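Skip to thread list
Search this board: keywords, user name Advanced
14 March 2023, posted by flangeface

Golleretti open day at the Badthorpe showroom, notes and questions

I went to the Golleretti open day at Badthorpe. They had an arm on a mobile base working in one of the bathroom displays, and I took notes because our maintenance group is supposed to look at cleaning automation before November. Posting them here in case anyone else saw it or has run the same unit.

The task was towel handling and wipe-down on vertical stone. The operator told us the arm was running a learned policy for the approach and a conventional force loop once in contact. Payload was given as 340 grams at full reach with the soft gripper fitted. That is low, but a hand towel is light. The base runs off its own battery and they did not want to give a runtime.

What interested me was the choice of surface. Polished marble is a bad case for depth sensing. You get specular returns off the face, the veins give the matcher some texture in places and none in others, and a window nearby makes it worse.

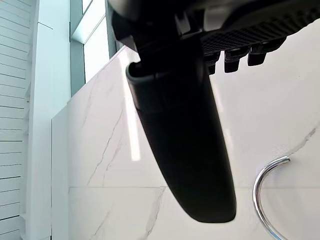
The operator said they discard depth on glossy regions and estimate the wall plane from its edges and the slab joint, then let the force loop find the actual contact. Stated threshold for contact was low enough that you could not see the arm flex. I asked what happens when there is no joint and no edge in view. The answer was that it backs off and looks again from farther away. They did not demonstrate that.

My questions:

1. Has anyone measured contact force on a setup like this independently?
2. Does the long finger shape cost much in lateral stiffness?
3. Is a wrist camera alone good enough, or does everybody end up adding a fixed one?

----------

Reply from tol_stack

On 2: yes, it costs you. We ran long paddle fingers at our plant for bagged parts and the tip moved sideways under load more than the encoder would admit. For a towel it doesn't matter. For wiping it does, because the wipe force goes straight into the weak direction. You can slow down or you can put the cloth on a separate pad. We put it on a pad.

----------

Reply from Sedby_user

I was at the earlier session. My recollection of the contact part is different. The operator in my group said the plane comes from a map made before the visitors arrive, and the camera only corrects it. If so, the demo says very little about glossy surfaces. It would work with a sheet of mirror there as long as nobody moved the wall.

----------

Reply from flangeface

I can only report what I was told, and I wrote it down at the time. It is possible both are true and they fall back to the map. I will email and ask. I agree that a prior map changes what the demo proves.

----------

Reply from kelvin_clip

Walls do not move, so I don't see the objection. Any site that buys one of these will map it on day one. A hotel has the same bathroom on every floor. If the map does the heavy lifting, good, it is cheaper than solving reflections.

----------

Reply from Sedby_user

The base moves. Localization error on the base goes directly into where the arm thinks the wall is. A few millimeters out and you are either wiping air or leaning on stone with a metal fitting next to it. I would not want to be paying for towel rings.

----------

Reply from kelvin_clip

That is what the force loop is for.

----------

Reply from tol_stack

Only in the direction it is looking. If the loop is closed along the wall normal and the finger comes at the ring from the side, you find out late. Ask them whether the sensing is six axis at the wrist or motor current at the joints. Motor current on a small arm is noisy and I would not trust it at those forces.

----------

Reply from gritline

On 3, we have a Gentile cell with a wrist camera only. The fingers hide a good part of the view at the moment you need it most. We added a fixed camera after 2000 cycles because the miss rate on regrasps was too high. On a mobile base there is no good place for a fixed one, so you would be looking at a mast. Our log stands at 3096 cycles now and the regrasp misses have dropped enough that we stopped tracking them separately.

----------

Reply from flangeface

Thanks, that is useful. Did you change anything else when you added the camera?

----------

Reply from gritline

New finger pads, same week. So no, I can't separate the two effects. I should have said that.

----------

Reply from flangeface

Email sent to Golleretti with three items: source of the wall plane, type of force sensing, and behavior with no edge or joint in view. I also asked if they would run it with the base deliberately parked off its mark. Will post the answers in this thread.

----------

Contact the moderators | Copyright 2023 Badthorpe Automation Board | Back to top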